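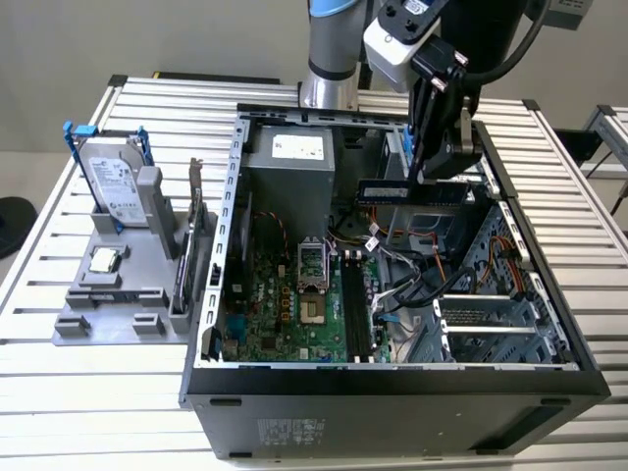
图1 训练机箱侧放于条板铝台面，侧板已拆下，CPU插座与两条内存插槽均为空

Drekudska 台式机拆装训练机箱（含条板工作台）
供货：Piltoneck
资料修订：2022年11月24日
技术资料编写：Hendrik Mkhize

一、用途

本产品为整机形式的台式机拆装训练件，供内存安装、CPU插座开合、电源线与数据线走线、扩展挡板拆换等基础操作反复练习。机箱内的电源、主板、线束、驱动器笼架均为实物，取自退役办公机型，经清洁、分检后重新装配。主板不保证能够点亮，不作为可运行计算机销售。需要通电验收的用户请选用同系列的Gellumura通电版，两者机箱结构相同，主板批次不同。

标准供货状态为：侧板拆下单独包装，CPU未装，CPU插座压框处于抬起位置，内存未装，驱动器位空置。内存条随附件盒提供。

二、供货内容

训练机箱，1台
机箱侧板，1块
附件盒，1只，内装内存条、侧板螺钉、备用扩展挡板
条板铝工作台，1张，散件，需现场组装
装配扭矩表与部件编号图，1份
合格检验单，1份

套装价2,696元，含税，不含运费。工作台与机箱可分开订购，分开订购时附件盒随机箱走，扭矩表随工作台走。

三、机箱

外壳为黑色，内部骨架为灰色金属件。使用时机箱侧放，开口朝上，底部面板朝向操作者。以此放置方式为准，电源位于远端，主板位于其近侧偏左，驱动器笼架在远端右侧，扩展挡板在近端右侧。本页所有方位均按此放置方式描述，机箱直立使用时需自行换算。

底部面板上的标签请勿撕除。标签面不耐酒精，擦拭时绕开。底部橡胶脚垫属于易损件，侧放使用时不承重，但反复搬运容易蹭脱，脱落后可用通用胶粘脚垫代替，厚度差别对训练没有影响。

骨架边缘做过去毛刺处理。笼架冲孔内缘、扩展挡板的格栅切口处仍可能有轻微毛边，初次使用前用手套背面顺向擦一遍，挂丝的位置用细锉修掉。修整后的金属屑要用吸尘器清走，不能用压缩空气吹，吹散的碎屑会落进CPU插座。

四、主板与插座

主板为绿色板，带两条黑色内存插槽，插槽在CPU插座右侧，长边沿纵深方向布置。内存条插入前先确认缺口方向与槽内隔断一致，再将卡扣拨开，从两端均匀下压。只压一端会使另一端翘起，多次如此操作，插槽端部的塑料会发白，之后卡扣就不再可靠。

附件盒中的内存条只用于插拔练习，电气参数不作保证。金手指表面允许有使用痕迹，但不允许有缺脚、起皮或贯穿性划伤，收货时按此标准检查。

CPU插座的金属压框与拉杆供货时为抬起状态，方便检查触点区。触点区禁止用手指、毛刷或棉签接触。课间休息或当天收工时应放下压框，并盖上防尘片（选配件，编号见第八节）。触点弯曲属于使用损伤，不在质保范围内。教学中如果需要演示触点检查，请使用放大镜，从侧向打光，角度放低，弯曲的触点会在整齐的反光中断开一处。

主板上的小型电容和芯片密集，走线练习时最容易被线束接头碰到。左侧区域元件较多，抽线时先把接头提过元件高度再横移。

五、线束

电源线束包含红、橙、黄、黑等色线，数据线为黑色SATA线。线束出厂时保持自然盘绕，未扎紧，学员第一项练习即为理线。理线前应先按编号图核对每根线的起止点，尚未核对的线不要拔。

线束训练建议按下述次序进行：
先分出供电线和数据线，分别靠向两侧。
供电线沿机箱侧壁归拢，转弯处留出余量，不得拉直受力。
SATA线从主板一侧引出后绕成大弧，避免在接头根部折弯。
细的红黑双色线最后处理，此类线芯径小，接头处抗拉能力低，拔出时捏接头，不得捏线。
归拢后用魔术贴扎带固定。尼龙扎带剪断时容易伤线皮，训练中不推荐使用。
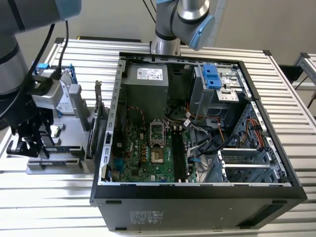

扎带位置以不遮挡内存插槽和插座拉杆为准。拉杆抬起时的活动范围要全部让开，归拢完毕后应把压框和拉杆完整开合一次，有擦碰就重新扎。经过笼架一侧的线不得压在冲孔边缘上，长时间压靠会在线皮上留下压痕。

每班训练结束后，由带班人员检查接头。接头外壳开裂、端子后退、线皮破损三种情况中出现任意一种，即更换该组线束。线束按组供应，不拆零。

六、驱动器笼架与扩展挡板

笼架为冲压金属件，表面带圆孔和长方形孔，可供3.5英寸驱动器装入练习。笼架旁的蓝色塑料件为定位用，受力方向单一，操作时只可沿导向方向用力，侧向扳动会断。塑料件可以单独更换，更换前先检查相邻螺钉是否高出安装面，高出的螺钉会顶坏新件。

笼架上的条码贴为分检时的识别码，登记设备台账时可直接扫描。条码贴损坏后可向供货方申请补打，需提供检验单编号。

扩展挡板为灰色金属条，旁边是通风格栅。挡板拆装练习使用手动螺丝刀，不使用电动工具。螺孔为薄板翻边攻丝，牙数少，滑牙后只能换大一号的自攻螺钉修复，修复一次以后再次滑牙即按报废处理。附件盒中的备用挡板用于替换弯折件，不用于增加练习数量。

手拧螺钉拧到位后不需要用工具再紧。装拆频繁的班级可在螺纹上涂少量干性润滑剂，油性润滑剂会吸附灰尘，擦到线皮上也不易清理。

七、条板铝工作台

台面由平行排列的铝型材条组成，条与条之间留有间隙，银色表面。间隙便于固定夹具，也便于清扫，但小螺钉会漏下去。做拆螺钉的练习时，台面应铺防静电垫或在手边放磁性螺钉盘，两者至少用一样。铺垫时垫子的边缘要超出机箱轮廓，机箱放在垫边上会不稳。

台面承载按均布载荷核算，额定98千克。集中载荷应落在两根以上的型材条上，不得用单根型材条支撑机箱边角。台脚可调，调平后锁紧螺母。地面不平处应先调远端两脚，再调近端。

防静电垫和腕带的接地线接到型材端部的接地螺钉，该处已去除氧化层。其余位置表面有氧化膜，导通不可靠，不能用作接地点。首次组装完成后用万用表测量接地螺钉与台架之间的导通情况，并写入检验单背面。

台面清洁使用中性清洁剂和无绒布。型材槽内的碎屑用窄吸嘴处理。碱性清洁剂会使铝表面发暗，发暗后无法用擦拭方式恢复。
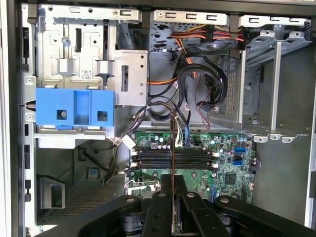
八、选配件与备件

防尘片，编号GL-21，用于CPU插座，与Gellumura通电版通用
线束组，按机箱批次配供，订购时注明检验单编号
蓝色塑料定位件，单件供应
扩展挡板，成组供应
防静电垫，含接地线
磁性螺钉盘
Nkosi 机箱周转架，用于多台机箱竖直存放，层板带软垫

周转架存放时机箱应装回侧板。不装侧板竖直存放，线束会外垂，取放相邻机箱时容易勾住。

九、收货与质保

签收后48小时内开箱检查，主要核对以下各项：外包装有无穿刺，CPU触点区有无弯针，内存插槽卡扣是否完整，笼架有无变形，附件盒内件是否齐全，工作台型材端面有无磕碰。有异议时保留包装材料并附照片反馈，照片应能看清检验单编号。

机箱骨架及工作台质保一年。线束、塑料定位件、脚垫、内存条按耗材处理，到货完好即视为合格。外观色差、旧标签残胶、金属件表面的轻微划痕不属于缺陷。

由于实物取自退役设备，不同批次的主板型号、线束长度和笼架孔位会有差异。同一订单内尽量按同批次配货，不能满足时会在发货前书面说明，由订货方确认后再发。需要全班机箱一致的单位，请在订单备注中写明，备货周期相应延长。

十、储运

储存环境应干燥，无腐蚀性气体。整机运输时侧板装回，压框放下，内存条取出放入附件盒。包装箱堆放以两层为限。下一批次预计6月到货，可接受预订，预订价格按下单当日的价目表执行。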